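Sat 17 December

# Renting a table-setting arm: what I'd tell a friend before she signed up

I've had enough emails about the Wullent arm that I'm putting everything on one page. If you missed the earlier post, Wullent is the rental outfit over in Tasside that will bring a robot arm to your place, set it up at a table of your choosing and teach it to move your dishes around. It costs $400 a month plus a $25 delivery charge, and I've been trying it since August with cups and bowls, which is the plan they call Tableware Basic. (There's a Pantry plan too. I haven't tried it, so please stop asking me about jars!)

Short version: I like it a lot, it's slow, and most of my early trouble came from how I'd laid things out. So these are mostly layout tips.

## Put a cloth down first

Use a plain one. My first tablecloth had a print of lemons all over it and the arm spent a whole afternoon being very interested in lemons. I went to dark green after that, one solid color, and things calmed down right away. Pull it flat and check that it hangs evenly so you don't have a long corner where your knee or a chair can catch it. If it's been folded in a drawer, iron it. I hate ironing and I still iron this one.

Wash it without fabric softener, too. Softener made mine a bit slippery and the lighter cups would skate when they got nudged.

## Buy bright, buy mismatched

This was the fun part. Bright solid colors stand out beautifully on a dark cloth, and if every piece is a different color you can tell the arm (and your family) which one you mean. "The purple bowl" is so much easier than "the second one over, no, the other second one." I got mine from the bargain bins at Sitompul, where they sell odd leftovers from sets, and I had a great time picking.

I'd go for:

- bowls with a wide, open rim
- small cups that stand steady when they're empty
- nothing with a handle for the first few weeks
- nothing you'd cry over

Skip anything with a gold edge or a pattern around the lip. Very shiny pieces can be a nuisance under a ceiling light as well. Turn off the one directly overhead and see if things improve before you call anyone.

## Give the gripper elbow room

I kept thinking about where the gripper would go and forgetting that the rest of the arm goes too. When it stretches for something small over on the far left, the elbow swings out over the middle of the table, and whatever's standing there had better be shorter than the elbow. Bowls are fine. A vase is not fine (ask me how I know). Keep tall things on the counter until you're done for the day.

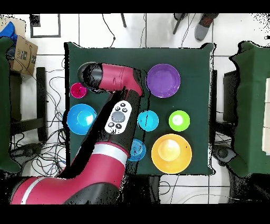

One reader wrote to say that she'd had the same arm on trial in her bakery and gave it back after a month, and that her complaint was the price more than the machine: for $400 she could have paid a teenager to lay tables every Saturday and had someone to talk to as well. She also thought Wullent ought to offer a weekly rate for people with only one big event coming up.

I think that's fair! I asked Wullent about a weekly rate and they told me they're looking at it, which could mean anything. If you only want help for a holiday dinner, I'd hold off. Where it earned its keep for me was in the dull repeat jobs, the sort where you want the same few dishes in the same few places day after day and you'd like to be doing something else with your hands.

## Start in the easy spots

Begin with bowls set well apart, and leave the little cups for later. A cup standing right beside another cup is a hard pickup, and you'll get discouraged if that's the first thing you try. I leave a good hand's width between pieces while it's learning a new layout, then bring them closer a little at a time.

Small pieces far from the base take longest. The arm comes in over the top, pauses, thinks about it, comes down a bit, thinks some more. Go make a sandwich. I used to hover and "help" by sliding the cup toward it, and the person on the Wullent phone line very kindly told me to quit doing that. Once you've pressed go, leave the dishes alone until it's finished.
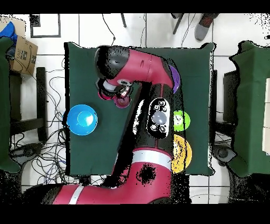
So patience, basically, and hands in your pockets. A full layout takes mine 20 minutes on a good day. I could do it in one, sure, but I'm not doing it, I'm rolling out pie crust with my back turned, and I like that very much.

## Know your buttons

Before the delivery people leave, have them walk you through every button on the arm, and then have them watch you do it without prompting. Ask which one stops it, ask what happens if you press the wrong one, and ask whether it'll hold its position or sag when it stops. Write the answers on a card and tape it inside a cupboard door. I wrote mine on the back of an envelope and recycled the envelope.

Make sure everyone in the house gets the same lesson, including whoever comes over to feed the cat.

## Sort out the floor

There are more cables than you expect. Mine came with a pile of them and I spent a week stepping over the lot before I bought a bag of Bratness cable clips and ran things along the wall. Some tips:

- Pick your outlet first and your table second.
- Keep cables away from chair legs. One scoot of a chair and you've got a loop pulled tight.
- On tile, vacuum before you tape. Tape won't hold on grit, and grout lines let it peel up, so use wide tape.
- Label both ends of anything you unplug.

Save the packing boxes if you've got a closet for them. Wullent wants everything back in the originals and charges for replacements.

## Cleaning

Dry cloth on the arm, nothing sprayed directly. For the fingers of the gripper I use a barely damp cloth and go over it again with a dry one. And put dishes out bone dry! A damp rim slides, and a bowl with a spoonful of dishwater in the bottom will find a way to tip it onto your ironed tablecloth.

## Would I sign up again?

I already have. The renewal is for six months this time, and they dropped the delivery charge when I asked, so do ask. I'm still hoping they'll sort out something for stacking, as mine sets things side by side and I'd love to send bowls back to the cupboard in one pile. I'll add a note to this page when I hear more on that, and on the weekly rate.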